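Chapter 6
Upholstered Seating: Construction, Covering and Care

In this chapter
Parts of a sofa and what each one does
Leather, coated fabric and woven covers
Tufting, channeling and plain seams
Sectionals and how they are measured
Routine care in homes and rental properties

Key terms: deck, chaise, channel, tuft, welt, pigmented leather, aniline leather, batting, sinuous spring

6.1 Why seating gets its own chapter

In Chapter 5 you learned to read a floor plan and place case goods such as dressers, bookshelves and cabinets. Case goods are simple to describe. They have a height, a width and a depth, and those numbers stay the same for the life of the piece. Upholstered seating is harder. A cushion that measures 21 inches high in the showroom may measure 19 after two years of use. A cover that looks like leather may be leather only where the body touches it. The part that fails first is usually one the buyer never saw.

A sofa is also the largest soft surface in most homes. It collects skin oil, crumbs, pet hair and dust, and it is cleaned less often than the floor beneath it. Anyone who furnishes, repairs, cleans or inspects homes for a living will spend a good deal of time on sofas.

Makis Tzanetos managed furnishings for the Brekside apartments, a group of furnished rentals, and kept a written record of every repair call. Over the period of his record there were 786 calls about furniture. Of these, 91 were for broken frames. Most of the rest concerned covers: split seams, stains, pulled tufts and worn finish on arms and headrests. His record is used in several of the exercises at the end of this chapter.

6.2 The parts of a sofa

Start from the inside. The frame carries the load. Hardwood frames are joined with dowels, screws and glued corner blocks. Cheaper frames use softwood or board and rely on staples. Across the frame run the springs, most often sinuous springs, which are long S-shaped wires fixed at the front and back rails. Over the springs lies the deck, a layer of cloth and padding that keeps the cushion from working down between the wires.

Next come the cushions. Foam is sold by density and by firmness, and the two are often confused. Density tells you how much material is in the foam and gives a fair idea of how long it will last. Firmness tells you how it feels when you sit. A soft foam can be dense, and a firm foam can be light and short-lived. Batting is wrapped around the foam to round off the corners and fill out the cover.

The cover is the last layer. Its seams hold the shape of the whole piece, and they take more strain than the flat areas between them.
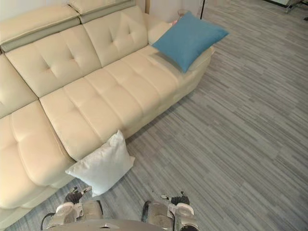

Tufting pulls the cover down into the padding at set points. In the diamond pattern, each tuft is offset from the row above it, and the leather falls into shallow creases between them. Channeling uses straight stitched lines in place of points, so the padding rises in long ribs. Makers often use both on one piece, with tufts on the back and channels on the seat, where a row of deep tufts would be uncomfortable and would catch crumbs.

Both methods change how a sofa is cleaned. Dirt settles along stitched lines and in creases. A flat cloth will pass over the top of each rib and leave the groove untouched. Use a soft brush attachment first, working along the line of the stitching, and wipe afterward.

6.3 Light-colored leather

Ivory and cream covers are popular in small rooms and in rooms with little daylight. Many light leathers are pigmented, meaning that a colored finish has been laid over the hide and sealed. Pigmented leather resists spills better than aniline leather, which is dyed through and has little or no surface coating. A slight gloss often points to a sealed finish, but gloss alone does not prove it. Test with one drop of water in a hidden spot. On a sealed finish the drop stays on top. On aniline leather it darkens the surface within a minute.

Watch for dye transfer. New denim, dark throws and brightly colored pillows can all leave color on a pale cover, especially in warm weather. Wash new pillow covers before use if the label allows it, and move pillows from time to time so that no single spot stays covered for months.

Adjustable headrests need separate attention. Hair products break down the finish, and the fold where the headrest meets the back holds grease. Raise the headrest fully before wiping, and clean the fold as well as the face.

6.4 Measuring a sectional

A sectional is sold by its two longest outside measurements. These are taken along the wall sides, from outer edge to outer edge. Record the depth of the chaise separately. Then note which side the chaise is on. The trade convention is to name the side as seen by a person standing in front of the sofa and facing it — mistakes here are common and expensive to correct.

Measure the doorway, the hall and any turn in the stairs before ordering. Ask the maker for the size of the largest single section. The Ullosard line discussed in Case 6A, for example, comes apart into three sections, and the chaise is the longest of them. A buyer in that case paid $3,000 for a sofa that would not clear the second landing.

Before you read on

Choose a sofa you can examine in person. Lift one seat cushion and look at the deck. Write down the cover material given on the label, the direction of the seams on the seat, and any area where the finish looks worn. Keep your notes for Section 6.5, where you will use them to fill out an inspection sheet.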